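Foam lettering

Foam lettering is the craft of cutting letters out of foam and putting them on a surface so that people will read them. It is used for school plays, shop windows, retirement parties and any other event whose name has to be visible from the back of the room. The letters are light, cheap and hard to break, though children have made progress on the last point.

Materials

The usual stock is a thin craft sheet, sold in colors close to those of after-dinner mints. Thicker board gives a letter more presence and the person cutting it a sore wrist. Scissors handle the thin sheet. Board calls for a sharp knife and a table that belongs to someone else.

Cutting

Straight letters such as E, F and T are considered easy. The letter S is the usual cause of buying a second sheet. In her handbook Letters for the Hall, Lorena Lucero advises cutting the S first, "while you still like the project." Counters, the closed holes in A, B and O, are cut before the outside edge. A darker outline around each letter helps it stand out, and also hides a good deal of scissor work. 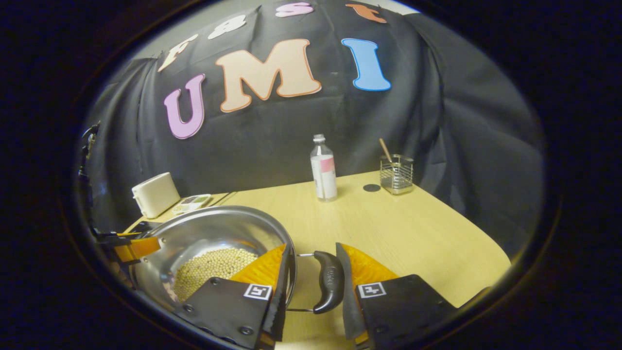 Foam letters on a black backdrop cloth. Photo: Anum Siddiqui

Mounting

Cloth is a popular backing and a poor one. It wrinkles, it sags, and it keeps every fold from the closet it was stored in. Pins hold well but show. Double-sided tape stays hidden until a letter falls off, often during a speech. Felt boards avoid most of these problems and are therefore usually on loan to another group.

Spacing

Most beginners start at the left and discover the width of the backing near the end of the last word. Laying out the full text on the floor first prevents this. The town of Magsi still keeps a harvest banner in its library on which the final three letters of "WELCOME" are half the height of the others. It is brought out each August.

Records

The longest known foam-letter text in the region is the Wistima school roll, put up in a gymnasium by Rafia Virk and her students. It ran to 2756 letters, 188 of them the letter E. Its one spelling mistake was in the name of the principal.

See also: Bulletin board; Felt; Stencil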